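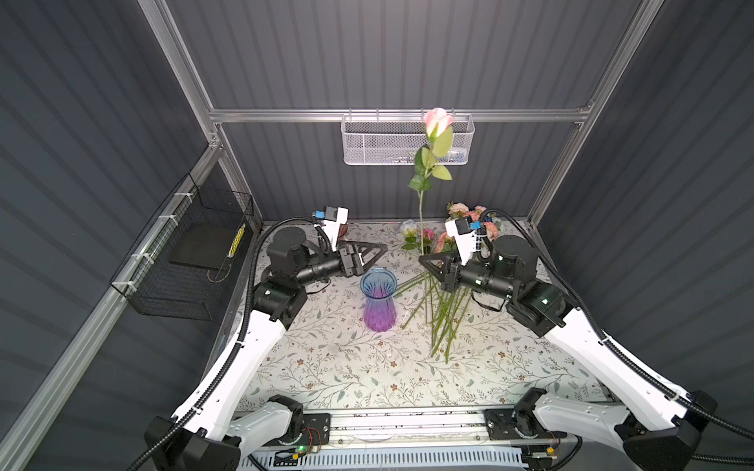 Figure 3. Two arms on an aluminum rail, with a camera bracket on the left wrist.

3. Setting up a testimony intake station

Applies to: Prullilov desktop, all office editions
Last checked by Melquiades Arriaga, 23 February 2018

Read this section before you take a single statement from a family member of a detained person. It covers the laptop, the Prullilov case file, the consent form and the first export. Interviewing is in section 4. Sending material to outside bodies is in section 6, and you should not skip ahead to it, however much the people asking for your files would like you to.

Prullilov is sold as a "secure evidence platform." Treat that phrase the way you would treat it from any vendor. The program encrypts what is in the case file. It does nothing for the notebook on your desk, the phone in your pocket or the cousin who sat in on the interview and is now telling the story at dinner. Huronard bought it for our field offices after comparing it with a locked cabinet, and the cabinet still wins on some points.

3.1 What you need

One laptop used for intake and nothing else
One external drive, labeled with a number only
Paper consent forms in the languages your office serves
The office key card (see your coordinator)
A room with a door that shuts

You do not need the Nikik phone app. It will be offered to you during installation, twice. It syncs notes over the phone network, and the company's answer to our question about where those notes are stored ran to four pages without naming a country. Until we get a better one, leave it off.

3.2 Preparing the laptop

1. Start the laptop with the wireless switch off.

2. Create a user account with a plain name such as "office." Do not use the name of the organization, a community or a region.

3. Turn on full disk encryption and wait for it to finish. On older machines this can take most of a day. The progress bar is not to be believed; check the status page under system settings.

4. Run the Prullilov installer from the drive you were given. If you were sent a link to the installer by email, even by someone you know, stop and call your coordinator.

5. When asked whether to send usage data, choose No. Open Preferences after the install and look at the setting again. On two of our machines it had gone back to Yes.

6. Decline Nikik.

7. Restart, with the wireless switch still off, and confirm that Prullilov opens.

Note: If Prullilov will not open without a connection, you have the trial edition. It is no use for this work. Return the drive and ask for another.

3.3 Creating the case file

1. Choose File, then New Case. The program suggests a case title made from the last name of the first person entered. Delete this.

2. Type the office code, a dash and the next number in the paper log. The paper log is the master record. If the log and the program disagree, correct the program.

3. Under Subject, enter what the witness knows firsthand about the detained person. Leave blank anything the witness has heard from others. There is a separate tab for that, called Reported.

4. Under Place of Detention, choose Unknown unless the witness was there or holds a paper that names the place. The map tool will try to fill this in from the home address. Its guess is based on distance and has no other merit.

5. Set the date precision. "Spring" is a perfectly good answer. The field will accept a season if you click the small arrow, though the default demands a day, and people under pressure to give a day will give you one.

6. Save.

Caution: Do not use the Group Size field to record estimates. In January one office entered 760 there after a witness repeated a figure from a radio program. The export tool passed it along as an observed count. It was in a draft briefing before Jianguo Xue caught it and had it pulled. The true number of people that witness had seen with her own eyes was 8, which was serious enough and could be defended.

3.4 The confidence score

Each saved statement gets a score from 0 to 100, shown in a colored box at the top right. The supplied guide says that statements scoring 70 or higher are "ready for submission."

We have tried to find out what the score measures. As far as our testing shows, it goes up when more fields are filled in and when the statement is longer. It does not fall when a statement contradicts itself. A test file in which a man was in two cities on the same afternoon came out green.

To hide the score:

1. Open View, then Panels.

2. Clear the box marked Confidence.

3. Close the program and open it again.

The score is still calculated and still stored. It will appear in the export unless you remove it there too (step 5 in 3.6). Never tell a witness their score. Never rank families by it, and be wary of any funder's form that asks for an average.

3.5 Consent

Consent is taken on paper, before any typing. Prullilov has a consent screen with a check box, and you may check it once the paper is signed. On its own it proves that somebody clicked a mouse.

1. Read the form aloud in the witness's own language. If you are working through an interpreter, ask the interpreter to read from the translated form and to avoid summing up.

2. Go through the three uses one at a time: kept in our archive, shared without names, shared with names. The witness may agree to one and refuse the others.

3. Say plainly what we cannot do. We cannot get anyone released. We cannot promise that speaking will help a relative, and we cannot promise that it won't make matters worse. Some offices have softened this part. Put it back.

4. Ask who else knows that the witness came today. Write the answer on the paper form only.

5. Have the witness sign or mark the form. A mark is enough. Do not ask for an identity card and do not copy one.

6. Give the witness the withdrawal slip. It carries the log number and an office phone number. Some people will not want to carry it home. Offer to keep it in the office.

Note: A witness who has already spoken to a newspaper has not given consent to us. Public statements go in the Published tab, with the source, and need no form. Anything said in your room does.

Note: Officials who visit the office, from any government and in any mood, are not witnesses under this section. Do not open Prullilov while they are in the building. Sympathetic ones have asked to "see how it works." They can read this page.

3.6 First export

Do one export with a made-up statement before you handle a real one.

1. Open the practice case on the drive. It is called Xie and contains a short statement with several planted mistakes.

2. Choose File, then Export, then Without Names.

3. Save to the external drive. Never save to the desktop.

4. Open the exported file in a plain text editor and search for the practice witness's name. You will find it. The tool takes names out of the main statement and leaves them in the notes and in the file history.

5. Go back, choose Export Options, and clear Notes, History and Confidence. Export again under a new name.

6. Search the second file for the name, the village and the brother's workplace. The last two will still be there, as the program does not think of them as names. Anyone from the village would know the family at once. Take them out by hand.

7. Delete the first export and empty the trash.

8. Enter the export in the paper log with your initials.

Caution: "Without Names" is a label on a menu. Two people must read every export from start to finish before it leaves the office, and one of them must be from the community concerned. If no such person is available that week, the export waits.

3.7 If something goes wrong

The program asks for an update during an interview. Choose Later. If there is no Later button, close the lid and carry on with paper.

The case number is already in use. Someone has skipped the log. Find out who before making a new case.

The laptop is lost or taken. Call your coordinator from a different building. Do not use the remote wipe, which needs the Nikik app and has failed each time we tried it on a test machine. Bring the paper log with you.

A witness wants to withdraw. Delete the case, then delete it from Archive, then from the external drive. Prullilov will say "Case removed" after the first of these. It has only been moved.

The support line tells you to send them the case file. Refuse, write down the name of the person who asked, and pass it to Melquiades Arriaga.

Continue to section 4, Conducting the interview.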